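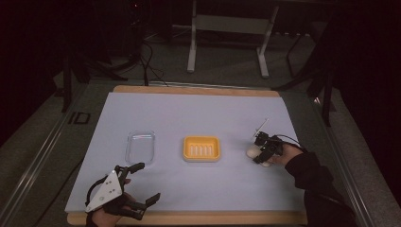
Asunto: Re: Re: [lista-cocina] jabones, jaboneras y demás cosas que van en la mesa
Fecha: 12 de septiembre de 2018

Hola a todos, contesto deprisa que tengo el horno encendido y en un rato me voy.

Pego abajo el mensaje anterior para que se entienda, lo mío va intercalado al final porque si contesto en medio luego en el archivo de la lista no hay quien lo lea.

> Buenas, lista:
>
> Tengo una duda tonta. Estoy vaciando los armarios de la cocina antes de pintar y me salen recipientes por todas partes. De plástico transparente, de colores, con tapa, sin tapa, tapas que no son de nada. Mi idea es quedarme solo con los rectangulares porque se guardan mejor, pero me da pena tirar los redondos.
>
> Preguntas:
>
> 1. ¿Los huevos los guardáis en el cartón o los pasáis a un recipiente? En casa siempre hemos tenido el cartón y ocupa media balda.
>
> 2. ¿Alguien usa jabonera en el fregadero? Tengo una con ranuras en el fondo y no sé si dejarla en la cocina o llevármela al baño.
>
> 3. ¿Cómo protegéis la mesa mientras ordenáis? La mía es de madera y ya tiene dos cercos que no salen con nada.
>
> 4. ¿Etiquetas sí o no?
>
> Perdonad el rollo. Me gustaría tenerlo todo en su sitio antes de diciembre, que vienen mis suegros y se quedan en casa.
>
> Gracias y un saludo desde Barisden

Vale, voy por orden más o menos.

Lo primero, no tires nada todavía. Saca todo a la mesa, pero por tandas. Yo lo hice todo de golpe la primera vez y acabé cenando de pie. Un armario, se mira, se guarda, el siguiente. En cada tanda pocas cosas y separadas unas de otras, que se vea lo que hay. Si las amontonas ya estás igual que en el armario.

Huevos. Cartón, para mí cartón, pero entiendo lo de la balda. Si los pasas a un recipiente que sea de paredes rectas y que no queden sueltos dando golpes. Yo pongo un papel de cocina doblado en el fondo y lo cambio cuando me acuerdo. Apunta la fecha del cartón antes de tirarlo!! Que luego nadie sabe de cuándo son. Con una docena (12, vamos) me hace falta un recipiente alargado, y los cuadrados pequeños se quedan cortos. No los laves antes de guardarlos. Y no los dejes rodar por la mesa mientras piensas dónde van, que te lo digo por experiencia, el mío acabó debajo de la nevera y lo encontré por el olor.

Transparente o de color: transparente para la nevera, siempre. Lo que no se ve se pudre. Los de color los dejo para cosas secas o para fuera de la nevera, estropajos, pinzas, gomas de las bolsas. El amarillo ese que todos tenemos de algún juego que se rompió, pues para las pinzas.

La jabonera. Si tiene ranuras sirve en los dos sitios, pero mira por debajo. Algunas llevan una bandeja que recoge el agua y otras no llevan nada y te dejan el charco en la encimera. En el fregadero yo la puse un tiempo y se llenaba de restos de comida entre las ranuras, un asco, cepillo de dientes viejo y a frotar. Me la llevé al baño. En la cocina uso bote con dosificador y ya está. Si el jabón es de los gordos y redondeados mide antes, porque hay jaboneras con el borde tan alto que la pastilla se queda encajada y no hay quien la saque con las manos mojadas.

La mesa. Aquí me explayo un poco porque me costó lo mío. Mesa de madera clara, cantos redondeados, barniz regular. He probado hule (se pega con el calor), mantel de tela (se mueve todo) y al final un cubremesa liso, de color claro. Ventajas: se pasa la bayeta y listo, y sobre un color claro se ve enseguida si ha caído algo, migas, una goma, el taponcito de un bote. Lo malo, que si lo compras justo queda un trozo de madera al aire en los lados y es justo ahí donde apoyas el vaso. Mide de borde a borde. Yo no medí. Los que venden en Allel los cortan a medida si lo pides en el mostrador, en la web no deja.

Los cercos que ya tienes, depende. Si son blancos es humedad en el barniz, y a mí se me fueron casi del todo con un paño y un poco de aceite, poco a poco, varios días. Si son oscuros ya ha entrado en la madera y toca lijar. Para lijar empiezas con grano 300 y ni se te ocurra más basto si es chapada, que te la cargas. Hay quien remata con 800 y hasta con 1.000, yo con el 800 me quedé conforme y además me dolía el brazo. Prueba primero por debajo del tablero, donde no se vea.

Etiquetas: sí en lo congelado, no en lo demás. Puse etiquetas a todo un verano y acabamos con las lentejas en el bote de "azúcar". Con rotulador sobre cinta de carrocero, se despega bien y no deja pegote. Las de Nugroho que recomendaron en la lista hace tiempo a mí me dejan cola en el plástico, igual me tocó un rollo malo.

Las tapas. Te lo has saltado en las preguntas pero es el problema de verdad. Método: cada recipiente con su tapa puesta encima de la mesa. Lo que quede sin pareja, fuera. Los recipientes sin tapa valen de bandeja dentro del cajón, los rectangulares sobre todo, se ponen uno al lado del otro y ya tienes separadores gratis. Las tapas sin recipiente no valen para nada, por mucho que digan. Bueno, una para debajo de la maceta.

Los redondos: quédate dos. Uno grande para masa y otro para batir huevos. El resto al punto limpio o al mercadillo de Girkley, que allí se llevan cualquier cosa.

Ah, y el orden de guardar. Primero lo que usas a diario a la altura de la mano, luego lo que pesa abajo, y arriba lo de las visitas. Con suegros en casa pon lo de las visitas un poco más abajo, que te van a estar preguntando por todo cada cinco minutos.

Si vas a pintar deja las baldas vacías un par de dias con las puertas abiertas antes de meter nada, los plásticos cogen el olor y luego el tomate sabe a esmalte.

Me dejo cosas seguro. Si alguien tiene truco para quitar el naranja de la salsa de tomate en los transparentes que lo diga, he probado bicarbonato, sol y limón y nada, sigue ahí. Lo del sol algo hizo pero poco.

Me pita el horno, os dejo

Un saludo

PD: el hilo de las jaboneras de barro sigue abierto por si lo buscais, está con otro asunto, "escurridores" creo. Lo miro luego y lo reenvío si lo encuentro.

--
Has recibido este mensaje porque estás en la lista de correo lista-cocina.
Para darte de baja envía un mensaje vacío con el asunto BAJA.
Por favor, recorta las citas al contestar.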